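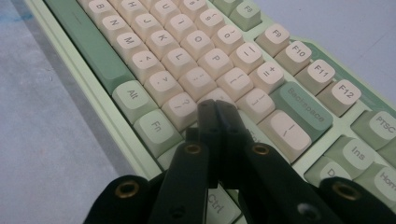
No running, no balls, and nothing that could possibly end with a wet sock in the hallway, the voice on the intercom said, and then it clicked off and I had a whole class of fourth graders looking at me like I was the weather.

It was Thursday, and the rain had been coming down on Wisitari Elementary since before the buses. We had used up every board game with all its pieces. We had used up most of the ones without. So I opened my mouth and said, "Okay! Who wants to play Skivora?"

I had never heard of Skivora. I had made it up between "okay" and "who."

"What's Skivora?" they all said.

"It's the best game there is," I said, and I meant it, even though I didn't have one rule yet. "Everybody stand up. You have to get in a line, youngest to oldest, all the way across the back of the room. And you can't talk."

"Can we whisper?"

"Nope!"

"Can we mouth it?"

I thought about that. "No mouthing. Hands only. You've got 3 minutes."

Oh, I wish you could have been there. They held up fingers for their birthday months and got stuck right away on anything past ten. One boy flashed ten and then two and was taken for October and also for February, and he got moved up and down that line like a library cart. A girl acted out snow. Somebody acted out a turkey (very good, very November). The quietest kid in my room, a girl who had said maybe one sentence to me since September, marched right into the middle, took two people by the sleeves and swapped them. And she was right! She went down the row fixing it, sleeve by sleeve, and they let her.
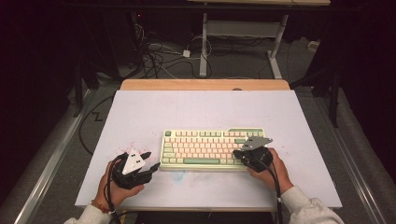 Could they do it again but with last names, somebody wanted to know before I had even called time, and could it be by the second letter so it would be harder.

We did last names. We did how far you live from school, and the two cousins from out on Clullgate Road had a silent argument with their elbows over whose driveway was longer. We did shoe size, and everybody sat down on the floor to compare feet.

When the bell rang for math they groaned. I groaned too.

"Who invented it?" a boy asked me, getting his book out.

I looked over at the quiet girl. She was still a little pink in the face, and she was showing her neighbor the sign she'd worked out for December, both arms up like a tree.

"I think it's still being invented," I said.

"Then can I put in a rule?"

"Go ahead."

He thought so hard his pencil stopped. "The teacher has to play."

It rained again the next morning. I'm older than I look, apparently, because they tried to put me next to the fire drill map, and I had to wave my arms all the way down the row.

Comments (3)

rainydaysub
Tried this with my after-school group and the October/December mix-up happened in the first 15 seconds. Loved the tree!

Anonymous
I want a whole story about the cousins and the driveway.

room9reader
Read it out loud to my class and they asked to play before I got to the end. We did it by bedtime. Very loud for a silent game.

More short stories
The Varela Street Kickball Rules
Line Leader for a Day
The Substitute Who Knew Every Hand Clap
Lost Mitten, Please Ask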